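Leaf blower vote, quick notes

19 January 2026

Typing this fast before work so excuse the mess. Got home late from the town council meeting and people have been texting me asking what happened with the leaf blower thing. Easier to write it once.

Short version: the gas blower ban passed first reading, 5 to 2. Not final. Second reading still to come, and then it would kick in next May if nothing changes. So no, you don't have to throw yours out tomorrow.

Longer version.

The room was packed. Standing along the back wall, coats on, somebody's kid asleep on the radiator bench. The clerk read out that they'd had 185 written comments, which for Pelotwood is a lot. The parking meters didn't get anywhere near that and people were furious about the parking meters.

Floarea Sârbu brought the motion. She kept it brief — noise, fumes, the school on Juder Street with its windows open in spring. Her point was that electric ones are fine for a yard the size most of us have. I mostly agree. I've had a plug-in one for years and the worst thing about it is the cord.

Then Wagner Bezerra got up for the landscapers. He runs a small crew and he was good, better than I expected. Said batteries for a full day of work cost him more than the mower did. Said if the town wants it, fine, but give people longer than one season to switch. Got a big clap. Councilman Vainio (Reijo, not his brother) picked that up and asked for a 3 year delay for licensed businesses. That failed. Then he voted no on the whole thing, which suprised me, he was for it in the fall.

Other no vote was Amna Jadoon. Her reason was enforcement. Who is going to write the tickets? The town has one code officer and he already does signs, fences, trash cans, and snow. She asked it twice and I didn't hear a real answer either time. Something about a complaint form on the website. Ok.

I signed up to speak and then gave my slot away, long story, the woman behind me had driven in from Hou Road and had to get back. She was worried about wet leaves in the drainage ditch. Fair enough.

Home by eleven, tea, bed. Up again at six with it all still going round in my head.

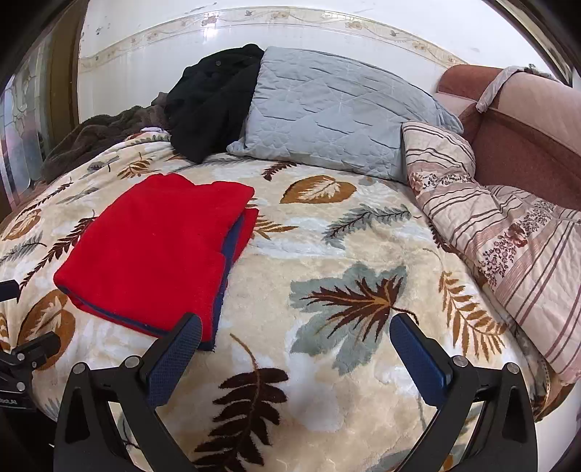 What happens next

Second reading, then a vote. Syahrul Simanjuntak said from the chair that amendments can still come in before then, in writing, to the clerk. If you want the delay for businesses back in, thats the moment. One page is plenty. Don't send the copy-paste letter going around from the Arkitz neighborhood list, they've had a stack of those and you could hear the sigh when it came up.

Where I am on it: I'd vote yes with a longer phase-in for crews. Homeowners can manage. I also think Jadoon is right and they should say out loud who handles complaints before they pass it, or it'll be neighbors yelling over hedges. We have enough of that on my street already.

Comments are open but please be decent to each other. Last time I wrote about the council I had to delete half of them. Have to run, bus.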